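Paid Participants for a Study on Teaching a Robot Arm by Demonstration

Clellia Robotics Laboratory, Westerberg Building, Bronden Campus

We are looking for adults to take part in a research study at our laboratory. Previous experience with robots is not needed, and for most of the places we prefer people who have none. The study continues until the end of April, and we are filling the remaining places now.

Background

Our group works on a method named Zelier. With this method a robot arm learns a household task from a small number of human demonstrations. A person guides the arm through the task, the software records the movements, and a model is trained on the recordings. Many groups do something similar. What is particular to Zelier is that it does not treat all parts of a demonstration the same. It looks for the moments where the person hesitates or corrects the movement, and it gives these moments more weight in the training.

In our first experiment we compared Zelier with ordinary training on the same 900 demonstrations. The arm trained with Zelier dropped fewer objects and recovered more often after a bad grasp. It was also slower, and we have not yet solved this. A second difficulty is that nearly all these demonstrations came from members of our own laboratory, who have practised for a long time and hesitate very little. We would like to know if the result holds when the demonstrations come from people who are new to the work. For this reason we are asking you.

What you will do

You will come to the laboratory for 3 sessions. In each session you teach the robot to tidy small objects on a table: toys, a cup, a piece of cloth and similar things. You control the arm with a handheld VR controller. When you move your hand the arm follows, and when you press the trigger the gripper closes. You do not have to write any code.

The first session begins with practice, and the practice is not recorded. After this you repeat the same task several times, with a break whenever you ask for one. In the second session the objects are placed differently. In the last session you watch the trained arm do the task alone, and you mark on a simple form the moments when you would like to take over the control. We compare your marks with the moments that the software has chosen.

Please do not try to be perfect. If you miss the object, try again in the way that feels natural to you. The corrections are the most valuable part of the recording for us, and we do not give you a score.

Who can take part

You can take part if you:
are 18 years or older
can use at least one hand comfortably to hold and turn a small controller
have normal vision, or vision corrected by glasses or contact lenses
can follow spoken instructions in English
are able to come to all the sessions

We are sorry that we cannot accept people who have epilepsy, or who have been strongly unwell in virtual reality before. Left-handed people are very welcome — we have too few of them in the data so far. We would also like to have more participants over the age of 60.

The room and the equipment

The sessions take place in room 201. The room is shared with other members of the laboratory, so you may hear people talking and tools being used. You can do the task sitting or standing. A researcher stays with you the whole time and can stop the arm immediately. You must remain on the operator's side of the table while the arm is switched on, and long hair or loose scarves should be tied back. We clean the controller between participants.

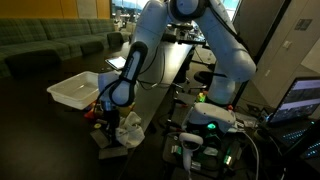 Payment

Each participant receives a gift card after every completed session, and an additional one after the last. If you decide to stop in the middle of a session, you still receive the card for that session. We can also pay back your bus fare or parking on campus, if you keep the ticket.

Your data

We record the movement of the controller and the arm, and video of the table from the cameras of the robot. We do not record sound. Your hands could appear in the video for a short time, for example when you put an object back in its place. Your name is kept separately from the recordings, under a number. We plan to share the movement data with other researchers when the study is finished, and you can tell us on the consent form if you do not want yours to be included. You may leave the study at any time without giving a reason.

Time and access

Sessions are offered in the morning, and also from 4 p.m. for people who work or study in the day. There is an elevator beside the main entrance of the Westerberg Building, and the washrooms on the same floor are accessible. If you use a wheelchair, please mention it when you write to us and we will lower the table before you arrive.

How to apply

Write a short message to the study desk of the Clellia laboratory with the subject "Zelier participant". Please tell us your age group, which hand you prefer, whether you have used a VR controller or a game controller before, and the times when you are usually free. We answer every message, normally within 4 working days. The information sheet and the consent form will be sent to you before the first session, so that you can read them at home and ask your questions.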